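**Dadia shared workshop: hand-held gripper build**
Progress report to the Farooqui small grants fund, September
Prepared by Clive Nuttall

The grant was $3,680. We have spent $1,269 on the rig and bench and $695 on parts for the two grippers. The rest is set aside for the arm mount and a second set of fingers. Receipts are in the shared folder.

**Done since the last report**

- Both grippers are assembled and wired. The left one had a sticky finger slide, which I fixed by filing the guide and adding dry lubricant.
- The rig is bolted together and no longer rocks when someone leans on the table.
- Recording software runs on the workshop computers without dropping out. The version we had in the spring stopped every few minutes.
- We have 138 usable recordings of simple tasks, mostly picking up, turning and setting down.

**Problems**

The cables are still too stiff. They pull on the wrist when you lift a gripper, and after half an hour you feel it. Pollular sent a softer cable to try, but the connectors were the wrong size and it has gone back. I expect the right ones this month.

The finger pads wear faster than planned. I had budgeted for one change over the whole project and we are already on the second set.

The floor behind the table needs sorting out before the open evening. I have asked for a cable tray and will fit it myself.
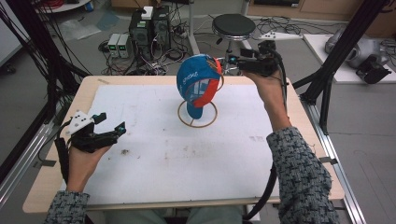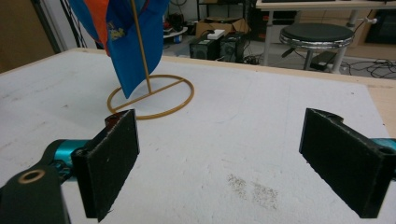
Soft goods are the next block of work. Boxes and blocks went well enough that I don't want to spend more time on them. Fabric is harder to grip in the same place twice, and it gives under the pads. The baseball cap on its ring stand is a fair test of this, with a stiff brim and a soft crown on one object, and the blue and orange flag gives us something that hangs free. I plan to record both from several starting positions, then add a glove and a dish towel.

After that comes the arm mount. Carniretti has quoted for cutting the plates and I would like to order before the end of the quarter. No change to the total is requested. I would like approval to move part of the arm mount money to finger pads, and will send the figures separately.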